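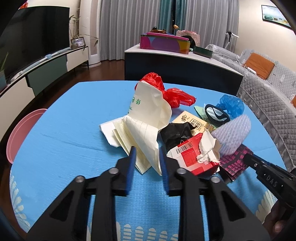
Wrappers, bags, boxes and paper on a blue tablecloth.

Holiday Recycling: Your Questions Answered
Updated 23 December 2021

We get a whole lot of calls at the Borkero drop-off center this time of year, and we love hearing from you, but the phone line does get busy! Have a look through these first – your answer may well be waiting.

Can wrapping paper go in my blue bin?
Plain paper, yes, and thank you for asking. Anything with glitter, foil or a plastic coating has to go in the trash, I'm afraid. If you're not sure, scrunch it up in your fist and let go. Paper that stays scrunched is usually fine, and paper that springs back open usually isn't.

Do I have to pick off all the tape?
Bless you, no. Pull off the big strips along with any ribbons and bows, and don't fret over the little bits.

What about food wrappers and candy bags?
Most of these are plastic and foil stuck together, and our sorting line can't separate the two. Please put them in the trash, even the shiny ones that look like they ought to be worth something.

My cookie box has a plastic window. Now what?
Tear out the window, shake out the crumbs and flatten the box. Greasy cardboard can go in your compost if you keep one (mine is mostly cookie boxes by New Year's).

When is the drop-off center open over the holidays?
The Dondell Road gate is closed for the two days of Christmas and otherwise keeps its usual hours. The small lot on Istis Street stays open until 15 minutes before dark, and it does fill up, so come early if you've got a trailer.

Is there a limit on how much I can bring?
Households can bring up to 12 bags per visit. If you have more than that – and after a big family gathering, who doesn't? – just come back another day.

Do you take string lights?
We do, working or not. There's a bin marked Hartono just inside the gate. Please coil them loosely and leave the bulbs in.

Can I drop off my tree too?
Real trees only, up to 16 feet, with every last ornament and hook taken off. The chipped mulch is free to pick up until August or whenever the pile is gone.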